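Trornell Investor Desk
Ticket: ESG screen showing wrong holdings in Merumon Balanced Fund
Status: Closed, one follow-up open
Priority: Normal, bumped to High
Opened: July 2024

Original message from client
Logged in to check my super rollover and the "low carbon" filter is switched on, has been since January. Still shows a coal haulage company in the top holdings. Filter says 0 exclusions breached. Both can't be right. Also the fee line has changed and I didn't get a letter. Please fix or explain, I moved my money here because of that filter.

Log

Entry 1
Picked up. Reproduced on the test login. Filter on, holding still there, breach count zero. Turned filter off and on again, same. Cleared cache, same. Tried the other browser, same. Not a display thing then.

Entry 2
Checked the other funds with the same screen on them. Growth is fine. Cash is fine obviously. Only Balanced and the one the Remwood clients came across in. So something about those two.

Entry 3
Fee line first because it's quick. Fee has not gone up. Page used to show admin and investment fees on two lines, now shows the one total. Wording was changed on the web page, letter wasn't needed but a notice should of been on the dashboard and wasn't. Told client. Passed to web content to put the notice up.

Entry 4
Back to the filter. Screen runs off the Chacko ratings file, loaded overnight. Asked data team for the last good load. They say loads are all green. Green only means the file arrived, doesn't mean anyone matched it to anything.

Entry 5
Pulled the file myself. 499 lines. Holdings list for Balanced is longer than that, so some holdings have no rating at all. Screen treats a blank rating as a pass. That's your zero breaches.

Entry 6
Haulage company changed its listing code after a merger. Old code is in the ratings file, new code is in our holdings. No match, so blank, so pass. Checked by hand, under the old code it is rated 70 for carbon exposure and our cutoff is well under that. Should have been flagged the whole time. 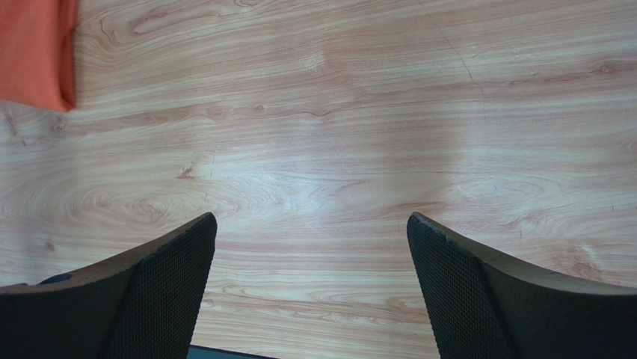
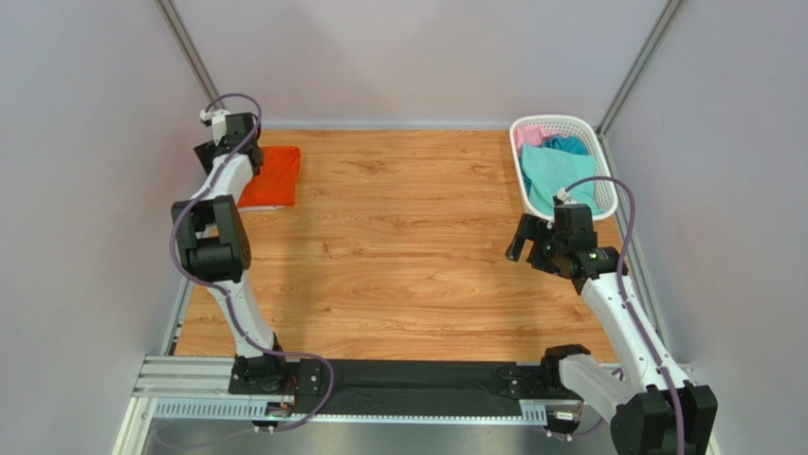 Tabletop, both views. Folded cloth at left.

Entry 7
Ran the match again on company identifier instead of listing code. 15 holdings across the two funds were blank. Most are nothing much, a couple of property trusts and a bank. 6 come back over the cutoff, including the one the client spotted. Sent list to the investment team. Not our call what happens to them.

Entry 8
Client rang wanting to know if the fund "lied". Explained: filter on the website is a reporting screen, it tells you what's in there against the policy. It doesn't buy or sell. The policy document does say the manager excludes thermal coal mining. Haulage isn't mining under that wording. Client not happy with that and fair enough, the page doesn't spell it out anywhere. Noted as formal feedback. Offered the complaints form, client took it.

Entry 9
Investment team reply. Holding is allowed under the current policy but shuold show as over the cutoff on the screen. They'll look at the wording at the next policy review. No date given. Asked for one.

Entry 10
Data team changed the match to company identifier in test. Blanks now show as "not rated" in grey, not as a pass. Looks right. Asked them to also send an alert if a holding goes more than one load without a rating. They want a separate ticket for it. Raised.

Entry 11
Change is live. Balanced now shows breaches on the dashboard, client's holding is top of the list. Checked Growth again, unchanged. Checked the old Remwood fund, also showing properly.

Entry 12
PDF statements still pull from the old match. Of course they do. Next statement run held until the template is swapped. Do NOT release by hand, even if a client asks for an early one. Send them a screenshot of the dashboard figures for now.

Entry 13
Template swapped, test statement matches the dashboard. Run released. Called client back, went through the new page together. Still thinking about moving to another option, sent the switching form and the labour and environment policy PDF. Reminded that switching can take up to 15 business days and that we can't advise which option to pick.

Entry 14
Web content confirmed fee notice is up. Spelling of Merumon was wrong in the heading, sent back, fixed.

Resolution
Ratings matched on listing code, failed after code change, blank counted as pass. Match changed to company identifier. Blanks now shown as not rated. Statement template updated.

Still open
Alert for missing ratings, separate ticket.
Date for policy wording review, waiting on investment team. Chase again end of month.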